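Teaching by Repetition: An Interview with Remigiusz Kurek
2022-05-30

The Illora program at Botosach collects demonstrations of ordinary kitchen tasks, each one performed by a person operating a robot arm by hand control. Remigiusz Kurek, who has directed collection since the program moved to the Coltmont building, received us there in May.

The target for the current phase is 2000 accepted demonstrations. Operators work in sessions of 60 minutes. "A tired operator makes tired examples," Mr. Kurek said. "The system will learn the hesitation along with the grasp."

Bowls account for a large share of the task list. Mr. Kurek regards them as a fair test of judgment, particularly when two stand close together and the arm must choose one rim.
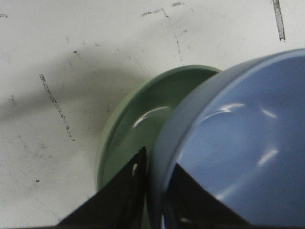
The view from the wrist camera, with the gripper at the rim of the blue bowl.

"People ask for clean approaches only," he said. "We keep the corrections as well. If an operator comes in at a poor angle and recovers, that recovery is worth having." Of the 76 demonstrations reviewed on the morning of our visit, 27 contained a correction of some kind. All were retained.

Asked how the program decides what else to place on the table, Mr. Kurek referred to a written schedule. Objects are exchanged between sessions and their positions changed. Some tasks call for an appliance, and the operator must then work with a larger object close behind the one to be handled.
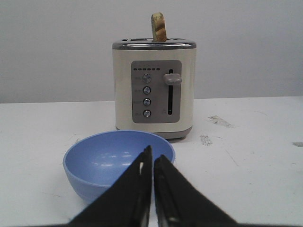
Light blue bowl and two-slot toaster, seen from the wrist camera.

Labels are written by a second team, known internally as Kashindye, whose members do not operate the arm. Each label states the task in one plain sentence. Where two reviewers disagree, the demonstration is set aside and read again by a third.

Mr. Kurek declined to predict when the phase would close. "We will stop when the reviewers are satisfied with the set," he said. The next schedule, covering drawers and lids, is already in draft.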